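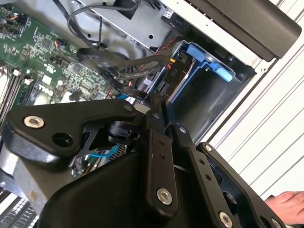 6 min read

Speaker notes: Starting ninth grade at Kimach High School
Talk for incoming families, Martinelli Auditorium
Saeed Ghaffari, assistant principal
Notes posted 22 July 2023

Slide 1. Welcome

Good evening. I'm Saeed Ghaffari, assistant principal for the ninth grade. Most of your kids are coming from Ritinine Middle School, and a few are coming from other districts or from private school. If you are new to the district, please stay a minute at the end so I can get your name to the guidance office.

I'm going to talk about the daily schedule, attendance, grades, who to call, and the first week. I'll take questions after each part. The handout by the door has the phone numbers, so there is no need to write them down.

(Wait for people in the back to find seats. Check that the side microphone is on.)

Slide 2. The daily schedule

The biggest change from Ritinine is that students here do not move as a team. At the middle school your child had the same group of teachers as the kids they sat with at lunch. At Kimach every student has an individual schedule. Your child may have math with juniors in the room if they were placed ahead.

The schedule rotates. A class that meets first on one day will meet later on the next. Students get used to it faster than parents do. The rotation is on the school calendar and on the screens near the main stairs.

Lunch is assigned by what class a student has in the middle of the day. We can't change a lunch period so that a student can sit with friends. I get a lot of calls about this in September. The lunch period is tied to the class, and moving it means moving the class.

Schedules will show up in Petomska, our parent and student portal. If you used the portal at Ritinine, your login carries over. If you didn't, you will get a letter with a code. Codes expire, so use it when it comes.

(Question that always comes up: can we request a teacher? No. We can look at a schedule if there is a mistake in it, such as a missing required course or a level that doesn't match the placement letter.)

Slide 3. Schedule changes

Students may ask to drop or switch an elective during the first 2 weeks of school. The form is in the guidance office and a parent has to sign it. After that, a change needs the counselor, the teacher and me to agree.

Level changes in English, math, science and social studies are handled separately. We ask students to stay in the placed level through the first progress report before asking to move. Talk to the teacher first. In most cases extra help takes care of it.

Slide 4. Attendance

Call the attendance line or enter the absence in Petomska before first period. If we don't hear from you, the system will call you automatically. That call goes to the first number listed, so make sure the number is yours and not an old one.

Being late to class counts. After 3 unexcused lates in a marking period the student is assigned to after-school detention. We don't like giving detention for this, but the hallway traffic was bad last year and it did help.

Family trips during school weeks are unexcused. Teachers will not prepare packets ahead of time. Students can make up the work when they get back, and they have as many days to do it as they missed.

(Don't go into the doctor's note policy here. Refer people to the nurse.)

Slide 5. Grades and credits

Starting now, grades go on the transcript. Please say this to your child in a calm way. A rough first marking period in ninth grade can be made up. A whole year of missing homework is much harder to fix.

Final grades are out of 100. Each teacher will send home a sheet with how tests, homework and class work are weighted. Those weights differ from one department to another, so read the sheets.

Petomska shows grades as teachers enter them. A low number on the screen may mean one assignment has been entered and nothing else. Some parents check it every hour. I'd suggest once a week, with your child sitting next to you.

Students need to pass physical education every year to graduate. This surprises families each spring when a senior is short. Students with a medical excuse still have to be enrolled and will do written or modified work.

Slide 6. Extra help

Every teacher has extra help after school on a posted day. The late bus runs on those days and leaves from the gym side of the building. Students need a pass from the teacher they stayed with. No pass, no bus, and the drivers do check.

The library is open after dismissal for students who want to work. Peer tutoring meets there too. Juniors and seniors from the honor society do the tutoring, and it is free. Sign up at the desk.

Slide 7. Clubs and sports

Fall sports start before school does. If your child wants to play soccer, volleyball, cross country, football or field hockey, the physical form has to be in before the first practice. Coaches can't let anyone on the field without it. Bring it to the athletic office in person if you can, because the fax machine has been unreliable.

The club fair is held in the cafeteria in the early fall. We have some 6 new clubs that started last year and are looking for ninth graders. I'd ask each student to pick at least one thing. Kids who join something know more people by winter, and it makes the building feel smaller.

The school musical holds auditions in the fall and performs in April. Stage crew takes ninth graders and needs no experience.

Slide 8. Phones

Phones are away during class. Each room has a holder near the door. Students may use them at lunch and in the hallways. If you need to reach your child during class, call the main office and we will get the message to them. Please don't text them and expect an answer in the middle of a test.

Slide 9. Who to call

Start with the teacher if it is about a class. Call the counselor about schedules, stress, friends, or anything at home we should know. Call me about discipline or safety. Call the nurse about medication, and remember that students may not carry their own without the form on file.

Teachers have until the end of the next school day to answer an email. If you don't hear back, let me know.

Slide 10. The first week

Ninth graders come in by themselves on the first morning, before the other grades return. They will walk their schedules, open their lockers, and meet with their counselor in small groups. Lockers have built-in combinations. Students shouldn't share them, even with a best friend.

They need a notebook, something to write with, and the laptop that was given out at Ritinine. Students new to the district will pick up a laptop at the main office. Teachers will hand out their own supply lists, so hold off on a big shopping trip.

Buses will run late the first few days. If your child's bus is very late, call transportation and not the school.

(Leave the handout slide up. Counselors stand at the side tables. Remind people that the building closes at the end of the session and the north lot gate gets locked.)

Thank you for coming. I'll be down front for questions.

Related items
Summer reading list for grades 9 through 12
Athletic physical forms and deadlines
How to log in to Petomska
Late bus stops
Ritinine moving-up ceremony photos

Contact the main office | © Kimach High School | Back to top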